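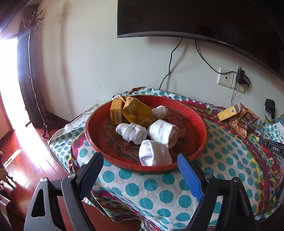 Kyu-ri Ahn wrote to ask whether a basin this wide would just end up as another place to dump things, and whether she'd be better off with a drawer. Fair question! I've got drawers too, and I can never find a thing in them. A basin has no lid and no back corner, so you look in and see your rolled-up whites and your biscuits and whatever else has landed there, and that's the whole system.

Round Red Basin, large (seconds)
Sold by Skavitz, Brandetport
Listed 2021-05-31

We've had these in the shop for years and I use one at home every single day. The seconds come out of the old Yeom stockroom and they've had a life already - expect a worn rim, scuffs low down on the outside and dark staining on the bottom. It doesn't shift, I've tried everything under the sink. If marks bother you, put a tea towel in the base or wait for the new ones in July.

What do I keep in mine? Small soft things, mostly. Rolled cloths sit nicely round the front, a box stands up at the back, and a snack bag can lean wherever there's a gap. Tae-yang Wi has his on the floor by the washing machine and swears by it, but I like mine on the table where I can reach it sitting down. 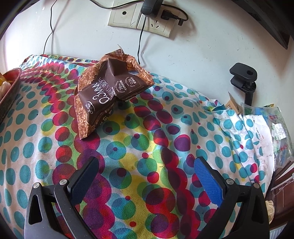
Crisp packets and cracker bags are the one thing I'd say to take out once they're opened, or you'll be shaking crumbs out of your clean cloths (ask me how I know). Full ones are fine. I tip the lot out on the tablecloth every so often, wipe the basin round with warm soapy water, and put back only what I still want.

The spotty cloth is the Isia, by the way, as people keep asking. White ground, teal dots, and bands of magenta, green, yellow and purple where the circles overlap. It hides spills brilliantly and I never iron it. We don't have any in at the moment, but Yu-na Joo keeps the waiting list, so send her a message and she'll add you.

Basins are collection only, I'm afraid, they're a pain to wrap. You've got 14 days to bring one back if it doesn't suit. Limit of 3 per person while the seconds last.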